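Varkwood Small Items, tabletop set

Varkwood is a collection of pictures of small household items lying on a work table. It was prepared at Nurner for people who study sorting and tidying of mixed things.

Contents
The set has 1198 pictures from 26 table layouts. Each layout was left in place until its pictures were finished, then the items were mixed again. File names begin with the layout number.

Labels
We label by color and general shape, and only after this by kind of item. If the kind is not clear, the field "kind" stays empty. Please do not fill it by guessing.

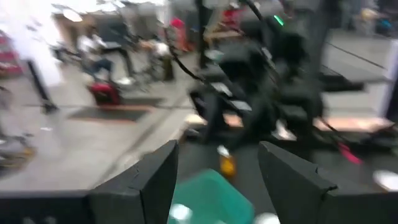
Color is the most dependable label in blurred pictures. The small bottle-like item with orange-yellow body and white top is labeled "orange-yellow, white", and the bright pink one "pink, elongated". The teal-green item has the kind field empty.

Known problems
White items on layouts above 30 were checked only one time.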